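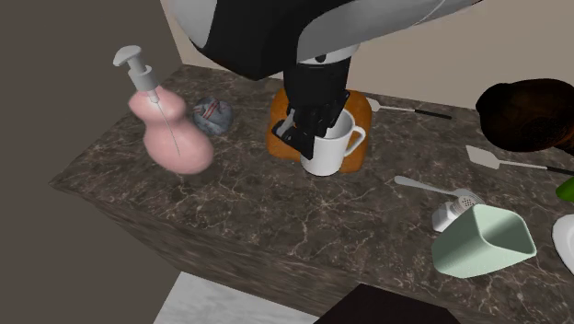
**Wesetham Materials Group / Glaze & Clay Bench, shared notebook**

October 13, 2025

Picking up from the crazing problem on the Egan white. Cillian fired the second set overnight and I unloaded when the kiln read 60 C. Should have waited longer but I needed the shelf. No dunting that I could hear or see.

Same clay body as before (Ponetti stoneware, the bag opened last month). Bisque was the usual schedule. Glaze was remixed from scratch because the old bucket had gone lumpy and neither of us trusted the water content any more. Sieved twice through 90 mesh. Thick at first, let down with water until it coated a finger the way Cillian likes it. We still have no agreed number for this. I want to start writing down specific gravity every time, even when it looks fine.

Batches:

| Batch | Change from base | Result out of kiln |
|---|---|---|
| A | none | crazed all over within the hour, fine net |
| B | silica up | crazed, wider net, mostly inside walls |
| C | silica up, some feldspar swapped for talc | clean so far |
| D | as C, slower cool | clean so far, surface slightly more matte |

A is what we expected. B is better than A but still no good for anything that holds liquid. Ink test on B shows the lines go right down to the foot ring on the inside. On the outside they stop below the handle join, where the glaze went on thinner.

C and D both took ink and wiped clean. I don't want to call that a pass. The last lot of C-type test tiles also wiped clean on day one and then pinged on the windowsill for a week.

**Thermal shock, first round**

Used the old method: oven, then straight into cold tap water, dry, ink, wipe, look with the loupe. Oven set to 300 F to begin with. Two mugs from each batch, the others kept back.

- A: not worth doing, did one anyway. More lines, nothing cracked through.
- B: both worse. One has a crack at the handle join that goes into the body. Binned after I broke it open. The join itself was solid, the crack runs beside it through the wall.
- C: one clean, one with a single line near the rim. Could be a glaze drip that was already stressed. Marked it with pencil on the foot.
- D: both clean.

Tap water was colder than I'd like for comparing with the summer results. Next time let it stand in the bucket and take the temperature before starting. I didn't do that today.

**Handles**

Caradog Prosser came by from Farkilgate to pick up his cones and had a look at the broken B. He thinks the handles go on too dry. His habit is to wrap the bodies as soon as they're trimmed and put the handles on the same afternoon. We've been leaving ours overnight under a loose sheet and the rims are always stiffer than the base by morning. Seems worth changing even if it has nothing to do with the glaze fit.

He also said the Ponetti body had changed on him at some point and that his shrinkage bars came out short. Ours are still in the drawer unfired. Put a pair in with the next bisque and a pair right through to top temperature. If the body has moved, half of the fitting work on this page is against the wrong target.

**Bisque note**

Checked the log for the controller. It held at 1000 C as programmed but the ramp before it was faster than the sheet says, because somebody had loaded the tile program. That was probably me. It doesn't explain the crazing, since batch A did the same thing in the earlier firing on the right program. The tile program is now labeled with tape.

**Weights and water**

Absorption on the bare fired pieces still to do. Need the big pan back from the plaster room. Weigh dry, boil, leave to soak, blot, weigh again. Cillian has the spreadsheet. Please don't weigh on the small scale, it drifts when the extractor is on.

**To do**

- Repeat shock test on C and D, hotter oven, water temperature recorded
- Leave the untouched C and D mugs on the shelf until November and ink them again
- Shrinkage bars in next bisque
- SG of the new bucket before anyone adds more water
- New handles on same-day bodies, enough for one shelf
- Order talc, the tub is nearly empty
- Ask Caradog which cones he used for his last glaze firing, his looked better melted than ours

Kiln shelf 3 has a glaze drip on it near the back post. Grind before using.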